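Posted in May, 6:40 a.m.
By the owner of this blog

I've now had three emails from the campaign for the Orkdale stadium measure, and all three say it will bring in 2,963 jobs. I'd like to meet whoever came up with the last three. Anyone who can tell me a thing that hasn't been built yet will produce 2,963 jobs and not 2,960 either has a time machine or a spreadsheet, and I know which one is cheaper.

I went looking for where the number comes from. The campaign's website links to a summary. The summary links to a report by an outfit called Tretix, and the report is mostly charts with no labels on the left side. On page 14 it says the figure includes "induced employment," meaning that if a beer vendor buys a sandwich, part of the person who made the sandwich now belongs to the stadium. Take that out and you get 700. Over half of those are construction jobs that end when the construction does. None of this is hidden, exactly. It's just in a place where they're betting you won't go at the end of a long day.

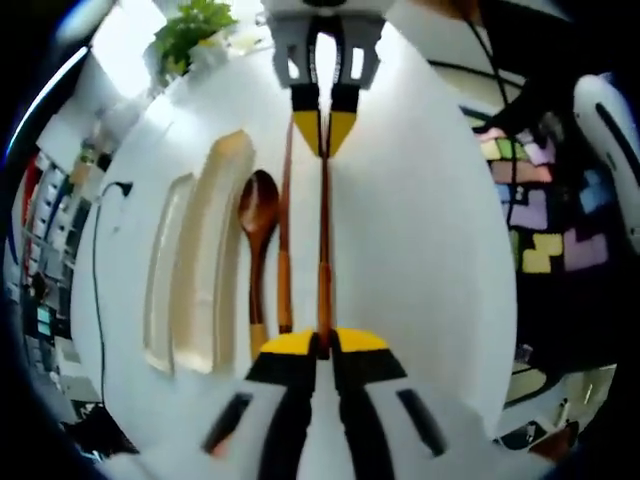 Chopsticks and a spoon on the white table.

The other thing that bugs me is the lease. The city would own the building and the team would rent it for 99 years. That sounds solid until you read the part where the team can walk away after twelve if attendance drops below a level they get to help define. I read that clause twice, then I read it out loud. It still said what I thought it said. Meanwhile the bonds are ours for the full term whether anybody is playing in there or not.

I keep being told that Inga did this and look how great Inga is. I've been to Inga. I had a decent lunch and paid a lot to park. The blocks by the arena are busy on game nights, and on the other nights you could roll a bowling ball down the main street. Maybe it was worth it to them. I'd love to see the numbers, and I mean the ones from after it opened, but every time I ask for those I get sent the ones from before.
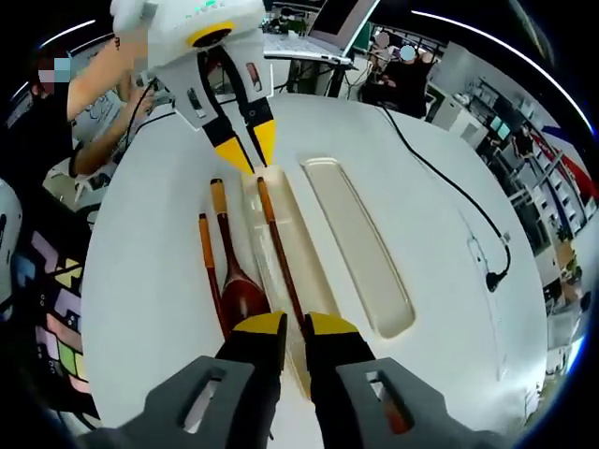
The council hearing on the measure ran long and I stayed for all of it, which I don't recommend. Public comment was cut to ninety seconds a person, while the consultants got most of an hour and used it on drawings. In every drawing it was sunny and there was parking. When one council member finally asked what happens if costs go over, the answer was that there is a contingency fund. How big? They'd get back to us. A lone chopstick in a long white tray, with the tray next to it holding nothing, is about how I picture the two sides of that deal, and I'm pretty sure which tray is the city's. They still haven't gotten back to us as of this morning.

To be fair – and I do try – the opposition isn't covering itself in glory either. Their flyer says the stadium will cost every household $1,000 a year. I couldn't find any math behind that one at all. I wrote and asked, and they sent me a yard sign. I'm voting no, but I'm not putting up a sign with a number on it that I can't back up.

What would change my mind? Show me the rent schedule. Put the walk-away clause in front of somebody who isn't paid by the team. Tell us who covers the overruns, in a sentence a regular person can read. The old Clevo site has been sitting there since I moved here, and it can sit another year while somebody does the homework.

A couple of you asked whether I'd post the lease itself. I have it as a scan and it's crooked and huge, so give me a few days. Page nine is missing from the copy I was given. I've asked for page nine.

Contact | Copyright, all rights reserved | Back to top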